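Chapter 4

The Edge of the Property: Gates, Walls and the Bit Outside

Before you start

You will need a notebook, a pencil, and a residential street you can walk along slowly without alarming anyone. By the end of the chapter you should be able to describe a boundary in plain words, say which parts of it are doing any work, and follow the ground from the gatepost to the carriageway without skipping the dull part in between. The dull part is where most of the marks are.

4.1 What a front boundary is for

Ask people why they have a gate and they will say security. Ask them when it was last shut and they will change the subject. A gate is a moving piece of wall, and most of the trouble it causes comes from those two words pulling against each other. A wall wants to be heavy and stay put. A thing that moves wants to be light, and would prefer not to be hung from a heap of bricks by two hinges for thirty years. 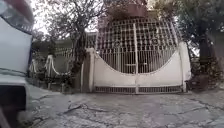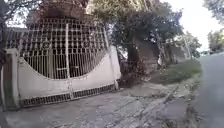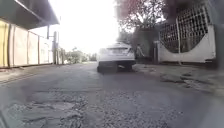

Figures 4.1 to 4.3. Two views of a pair of white gates, and a lane with a white car.

Students tend to arrive at this subject by way of the house. They have drawn floor plans, they have argued over kitchens, and they regard everything beyond the front door as a sort of packaging. We would like to cure you of this early. The boundary is the only part of most houses that the public ever gets to know. Your neighbours may never see your staircase, but they have had ten years to form a view of your gate.

A front boundary has four jobs, and it rarely does all of them on the same day.

It marks. Someone standing in the street should be able to tell where the street stops. A line of paint could manage this, and in some places does.

It stops things. Dogs going out, dogs coming in, footballs, drifting litter, the better class of burglar. How much it stops depends on its weakest part, and the weakest part is hardly ever the part that cost the most.

It screens. This is a matter of height and of how much of the surface is solid. A low panel hides the bottom of a parked car and the state of the flower beds. Bars above it let in light and air, and let the household see who is ringing.

It shows off. Textbooks used to leave this one out, on the grounds that it was not a function. Anyone who has priced an ornamental gate will know better. Curves cost money. A straight top edge would keep out exactly the same dog.

4.2 The parts, and what to call them

You do not need many words, but you do need to use them the same way every time.

Leaf. One swinging half of a double gate. A single gate has one leaf, although people just call it the gate. Two leaves cover the same opening with half the swing each, which matters a great deal if your drive is short and your car is not.

Meeting post or meeting bar. The upright where the leaves come together. It may belong to one of the leaves and overlap the other, or each leaf may have its own. Look before you write.

Pillar. The fixed masonry upright at the side of the opening. Its work is mostly hidden, as it is holding up a leaf that would dearly like to lie down. A pillar that has begun to lean gets blamed on the builder. Quite often the builder made it perfectly well for the gate it had at the time, and somebody then hung a heavier one.

Panel. The solid part of a leaf. In many gates it fills the bottom, where feet, bumpers and wet leaves are. Its top edge may be straight, or it may dip or rise. A dip is sometimes called a sweep. We shall call it a dip.

Grille. The open part, made of bars. Note whether the bars run up, across or both. Note also the size of the gaps, as this decides who can climb it and which cat can get through.

Toe. Our own word for the lowest strip of the gate, next to the ground. Some makers leave a gap there, some fit a row of short bars or slots. It lets air and rainwater through and it takes all the splashing. If you want to know how a metal gate is getting on, crouch down and look at the toe. The neighbours will come to accept you.

Apron. The paved ground between the gate and the road. We shall be spending section 4.5 on it, so there is no use in pretending it isn't interesting.

4.3 Weight, and why gates drop

Take any leaf and imagine it hung from one side. Its weight acts near the middle of its width, while its support is all at one edge. The top hinge is being pulled out of the pillar and the bottom hinge is being pushed in. Make the leaf wider without making it any heavier and the pull on the top hinge still gets worse. This is why wide openings get two leaves, and why a very wide single gate usually has a wheel on its free end or an owner with a bad back.

Now put a solid panel in. The weight goes up, and you have given the wind something to lean on. A grille lets most of the wind through. A panel catches it, and a tall panel catches it with enthusiasm. A gate with its solid part low and its open part high is a fair bargain: the heavy stuff stays down near the ground, and the wind at head height mostly passes by.

A dropped gate gives itself away before it fails. The latch needs lifting. The gap between the leaves is wider at one end than at the other. There is a curved scratch on the paving, drawn by the corner of the leaf each time it opens, and this is one of the most useful marks in the whole subject. It tells you which way the gate swings and how far anyone bothers to open it.

Do not write that a gate has dropped because it looks old. Plenty of old gates hang beautifully. Plenty of new ones were hung on a warm afternoon by someone who wished to be elsewhere.

4.4 White paint

White is a popular colour for gates and walls. It goes with everything, it can be seen at night, and it is on special offer. It also keeps a careful record of everything that touches it.

Streaks running down a pillar usually start from a flat top with no overhang, where water sits, collects dirt and then leaves by the front. Grime along the bottom is mostly splash. Rain strikes the hard ground and bounces, and it brings some of the ground with it. Softer dirt, greenish and spread out, likes the sides that are shaded by planting and slow to dry.

None of this is a fault in the paint. It is a fault in the belief that painting is something one does once. In the exercises we use an invented-sounding but perfectly serious unit, the Drasier year, after the housing estate where the first class to use this book did its fieldwork. It is the time between the day a wall is painted and the day its owner first says it could do with a coat. You will find it is shorter for other people's walls than for your own.

Planting deserves a note here. A shrub against a pillar holds damp and hides cracks. A tree beside a gate drops things on it, and its roots take an interest in the paving. Against this, people like trees, and so should you. Record the trunk's distance from the nearest post and leave the felling to others.

4.5 The apron and the lane

In front of the gate there is a stretch of ground that the household uses every day and would rather not pay for. It may be concrete, slabs, tar or a mixture of all three, laid in that order by different people. Cars cross it slowly with their wheels turned, which is about the worst thing you can do to a surface short of digging it up.

Cracks come first. Concrete shrinks as it sets and moves with the heat, and if it was not given joints it will make its own. They will not be straight. Water gets in, washes out whatever is underneath, and leaves the surface spanning a small hollow. Then a van turns up.

Asphalt goes about it differently. It bends a little before it breaks, so you see shallow dips, then fine cracks, then a crumbling edge, then loose stone, then a hole. A patch stops the hole and starts two new edges. In a well-patched lane you can read off the layers as you would in a slice of cake, although the cake is usually better bonded.

When you survey a lane, work in this order. Start at the side, with the kerb if there is one. Say whether it is raised and whether it carries on the whole way. Move to the wall or fence behind it. Then do the surface, near part first. Draw parked cars in lightly. They will have gone by the time you come back to check, and the hole you were about to measure will be under the next one.

4.6 Costs, briefly

Figures date quickly, so we give only the shape of the thing. The sums below are for the Plellico Road exercise at the back of the book, in the local unit used there, and were last checked on 25th January.

Cleaning and repainting two pillars: 200
Rehanging a pair of leaves on the old hinges: 500
Relaying a small apron with proper joints: 1,000

You will notice that the apron costs more than the gate repair. Owners notice it too, and then they have the gate repaired.

4.7 First exercises

1. Walk one side of a street and sketch five boundaries. For each, mark which parts are solid and which are open. Do not include the house.

2. Choose a double gate and find its meeting bar. Decide which leaf has to open first, without touching anything.

3. The Belo pattern and the Hakim pattern in Appendix B are two designs for the same opening. One has a full-height panel, the other a low panel with a grille. Say which you would hang on a weak pillar, and which you would choose for a windy corner. If you give the same answer to both, explain why anyone would buy the other.

4. Find a patch in a road surface. Draw its outline, then draw the cracks that touch it. Go back after heavy rain and mark where the water stands.

5. Describe your own front boundary to a partner in no more than 2 minutes, using only the words in section 4.2. Your partner should draw it as you speak. Keep the drawing for Chapter 5, where it will be used to work out the swing of the gate.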